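Review: Bevero, a retry-aware training recipe for cloth handling

I've been reading papers on robots and cloth for a long time, and most of them end with me closing the tab and folding my own towels. Bevero is the first in a while that had me clearing a weekend to try it! It comes from Pak-hei Yip and Oi-ling Cheng, and the idea is simple enough to tell a friend over lunch. Usually you train on clean demonstrations and throw out the fumbles. Bevero keeps the fumbles, marks the moment where the grasp went wrong, and teaches the policy to spot that moment and back up a little before trying again.

Setup was easier than I feared. The code ran on our machine after one fix to a config path, and the labeling tool (a small thing they call Cutcombe) is a pleasure. You scrub through a wrist camera recording, tap a key at the slip, and move on. I got through 19 recordings before my coffee went cold.
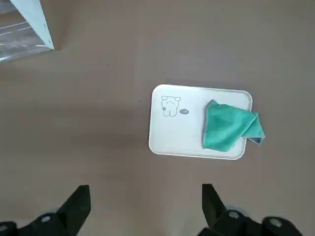
Cloth is where the method earns its keep. A rigid block is either in the fingers or it isn't, but a microfiber cloth can be pinched by one fold and slide out halfway up, and an ordinary policy will happily carry nothing across the room. With Bevero the arm stops, opens, and goes back for a thicker fold - and the first time I saw it do that I called my roommate in to watch.

The paper trains on about 3,000 episodes. I had far fewer and still got useful retries, though they were slower and sometimes the arm backed off from a perfectly good grip. That's my main complaint. The threshold for "this is going wrong" is one number in a file, and the default is jumpy. Raising it helped a lot on thin cloths and made thick ones worse, so I ended up keeping 2 settings and swapping by hand. A short section on tuning would be welcome.

I also wish the comparison with Bošković, the older baseline, had been run with the same camera height. The gap looks big in their table and I believe most of it, but I'd like to see it redone.

Score: 5 out of 5 for the idea, a bit less for the docs. I'm trying it on socks next.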